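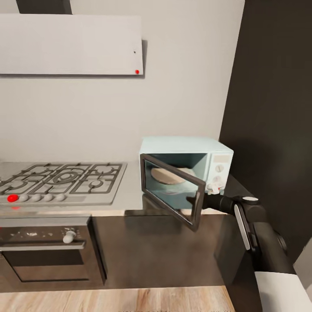
Manipulation Learning > Methods and Results

Thread: Mixed sim demos vs. single-kitchen demos, door tasks

rveloso
3 October 2022

Posting our numbers before I write them up properly, in case somebody spots a problem with the setup.

The question was simple. If you have a fixed budget of simulated demos for microwave door tasks, should you spend them all in one kitchen layout or spread them over many? We trained the same policy both ways. Each run got 3,000 demos. Set A is all from one layout. Set B is spread across every layout in the Vondstead kitchen pack, with the microwave moved around and the textures swapped. Same network, same number of training steps, 2 seeds each.

Evaluation was 2,000 episodes in layouts that neither set contained. The policy from set B finished 1,713 of them. Set A finished less than half. I expected a gap but a smaller one.

The render is from the corner layout, microwave door open, with the gripper at the edge of the door. Corner layouts were the hardest for both policies. The arm comes in from the right and has very little room between the door and the tall dark surface on that side.

Questions welcome.

kettle_logic

What counts as finished? If it's joint angle on the door hinge, what threshold?

rveloso

Door angle under a small threshold for closing, over a large one for opening, and the gripper has to be clear of the door at the end. That last part matters. Early on we had a lot of episodes where the door was shut but the fingers were still pushing on it, and I don't want to count those.

studer_fan

I don't think you can call this a result about diversity yet. Set A and set B differ in layout, but also in texture and in where the microwave sits. You changed three things. Maybe all of the gain is from textures and you could get it for free with image augmentation.

rveloso

Fair. I have a run going with one layout and swapped textures. No numbers yet that I trust.

hingepoint

We did something close to this in May, using Studer for the physics and our own scenes. Textures alone gave us a bit. Moving the appliance gave us most of it. My reading was that with one fixed position the policy learns an arm path and mostly ignores the camera. You can check this. Take your set A policy, shift the microwave a hand's width along the counter, and watch whether the arm goes to the old spot.

rveloso

Tried it just now on a few episodes. It goes to the old spot.

hingepoint

There you go.

studer_fan

A few episodes isn't a test. But OK, that's a better argument than the one in the first post.

mpf_lab

Different complaint. The door in that render has a transparent pane. Are you using depth? In sim the depth through glass is whatever the renderer decides it is. On a real camera you get garbage or you get the back wall of the cavity. I would not expect 1,713 out of 2,000 to survive contact with a real microwave.

rveloso

RGB only, plus joint positions. No depth. And I'm making no claim about real hardware.

mpf_lab

Then say so in the write-up, on the first page. People will quote the number without it.

oveloso

Olga here, I did the scene side of this. On the glass: the pane is slightly reflective in the renders, and we left it that way on purpose. With a plain opaque door both policies scored higher, and the ranking stayed the same. We left the food in as well. In the corner render it's the flat round piece on the turntable, partly visible through the door. It has no effect on the task, but it gives the camera something to look past.

Where I disagree with Rodrigo is on calling the corner layouts "hardest." They are hardest for this arm mounted at this spot. If the base is moved left, I think they become average. We should report base position as its own variable.

rveloso

We've had this argument at home too. She's probably right. Moving the base means collecting demos again, so it won't be in the first version.

kettle_logic

How were the demos made? Teleop or a planner?

oveloso

Planner, with the grasp point picked from a short list per door. We throw out any demo where the arm touches anything besides the door. Teleop would give you messier paths and I'd guess a somewhat better policy, but we didn't have the hours.

hingepoint

That could be part of your gap. Planner demos from one layout will be close to identical. Human demos in one layout would at least vary a little. I'd like to see set A redone with teleop before anybody concludes that one kitchen isn't enough.

studer_fan

Agree with that. Also 2 seeds is thin. Run more before you put error bars on anything.

rveloso

More seeds are queued. Teleop for set A depends on whether we can borrow the Vakora controllers again. Ferri export of the scenes is done if anyone wants to run their own policy on the same episodes. Send me a message and I'll pass on the files and the list of start states.

kettle_logic

Sent.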